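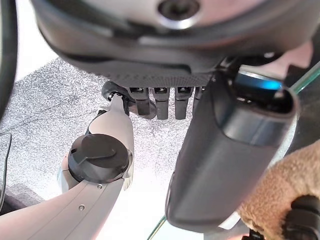 Print | E-mail

Sakberg Toy Library to Open Second Branch in January

Loan service adds evening hours and a repair bench; membership fee stays the same

SAKBERG – The Sakberg Toy Library will open a second branch in January, in the former shoe store on the ground floor of the Findolance building. The new branch will lend toys, puzzles, board games and ride-on vehicles to families with children up to age 10, under the same rules that apply at the main library on Mill Street.

The toy library has been lending since the Mill Street site opened with a single room of donated toys. It now holds 3,668 catalogued items and has 997 member families. Demand for weekend appointments has grown to the point where new members have had to wait several weeks for a first visit. The second branch is meant to shorten that wait and to serve families on the east side of town, many of whom now take two buses to reach Mill Street.

"We have parents who come across town with a stroller and a bag of puzzles, and then do the same trip again two weeks later," said Lungile Nel, director of the Sakberg Toy Library. "A lot of them asked us for longer loans when what they really needed was a shorter ride. The Findolance building is on the main bus line and it has a ramp at the front door, so we said yes fairly quickly."

Members may borrow up to four items at a time for three weeks. Loans can be renewed once unless another family has reserved the item. Existing cards will work at both locations, and items borrowed at one branch may be returned at the other. Large items, including play kitchens, slides and water tables, will continue to be kept at Mill Street and must be picked up and returned there.

Annual membership remains $19 per family. Families who receive food or housing assistance may join at no charge by showing a current benefit letter at either desk. There is no late fee for the first week after a due date.

Soft toys will be available at the new branch for the first time. The library has not lent them in the past, as it did not have laundry equipment on site. The Findolance space has a utility room with water and venting already in place, and a washer and dryer have been installed there. Each soft toy will be washed between loans and checked for open seams, missing eyes and worn stitching before it goes back on the shelf. The opening collection will include 80 soft toys.

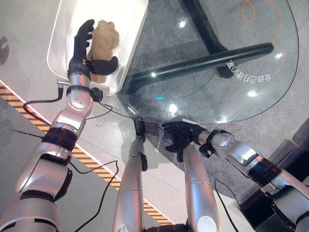
Families who wish to donate soft toys are asked to give only items that are clean, machine washable and still have a sewn-in label. The library cannot accept toys stuffed with beans or pellets, toys with sound boxes that cannot be removed, or anything handmade without a record of the materials used. Donations will be taken at Mill Street only until the new branch opens.

The new branch will also have a repair bench, open to the public on the first Saturday morning of the month. Visitors can bring in a broken toy of their own and get help with loose wheels, battery contacts, split seams and missing screws. Replacement parts for the Zulu line of wooden train sets, the most borrowed item in the collection, will be kept in stock.

"Most of what comes back broken needs a screw or a dab of glue," Nel said. "Game pieces are harder. If you have borrowed a marble run from us and there is a marble under your couch, we would like it back, even if it's been a year."

Both locations will move to the Jolturari catalog system before the opening. Members will be able to search the collection, reserve items and renew loans from a phone or computer. Paper reservation slips will still be accepted at the desk. The Mill Street library will be closed for four days while staff put new labels on the collection, and due dates that fall in that period will be extended by one week without any action by the member.

Hours at the Findolance branch will be 2 p.m. to 7 p.m. on weekdays and 9 a.m. to 1 p.m. on Saturdays. Mill Street hours will not change. Story time stays at Mill Street for now.

Membership forms are available at the Mill Street desk and at the town hall information counter. Families may join before the opening and begin borrowing at Mill Street the same day.

Media contact: Lungile Nel, Sakberg Toy Library, Mill Street desk

Print | E-mail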